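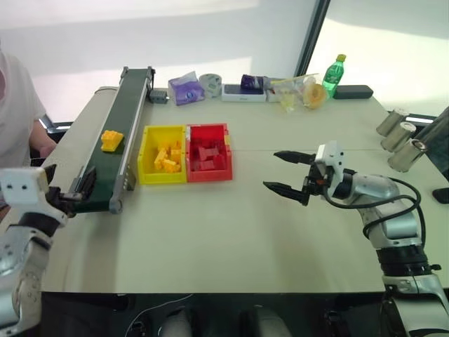

Sorting bench with the belt on the left and the two bins, yellow and red.

Didell small belt kit, for two-arm sorting at home or in the shared workshop

The kit is made for people who build their own robot and want to give it a simple daily work: take the block from the belt, put it in the bin of its colour.

Belt width: 18 cm
Weight limit on belt: 300 g
Speeds: 2
Price: 215 euro, bins and blocks not included

Please fix the belt to the table before you switch on the arms. Grippers with narrow fingers are the most suitable. The control board of Trenham can be connected directly, for other boards please write to us first. Orders received before Thursday leave our workshop the same week.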